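Work Surface Preparation for the Sorting Task

Group report, Welis project, Tondthorpe lab course

3.1 Purpose

The sorting task needs a table surface that looks the same at the start of every trial. In our first runs, marks and leftover parts on the table were counted as objects by the detection script. This section covers the choice of table, cleaning and the start condition.

3.2 Table

Two tables were compared. The first, from the Stisadton workshop, had a glossy top that produced bright spots under the ceiling lights. The second has a matte off-white top and was used for all later trials. False detections on the bare surface fell from 39 to two over 100 captures. The script and threshold were the same for both tables.

3.3 Cleaning

The top was wiped with a damp cloth before each session and left for 30 minutes. Tape residue was removed with a plastic scraper. Solvent was tried once on the underside and left a dull patch, so it was not used on the top.

3.4 Start condition

A trial starts with no parts on the table, the gripper open and clear of the surface, and the ceiling lights on. The light is not even across the top: the right and far sections read slightly grayer than the center. A soft shadow also falls below and to the right of the gripper. Both were left in the reference capture.
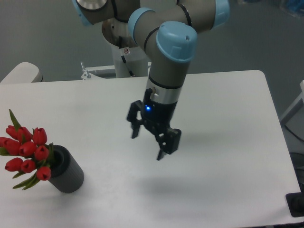
3.5 Open issues

The reference capture is valid for one session only. Following the Dehghan method, we planned to retake it every 45 trials, but the counter was not added to the script in time. Shadow masking was not tested.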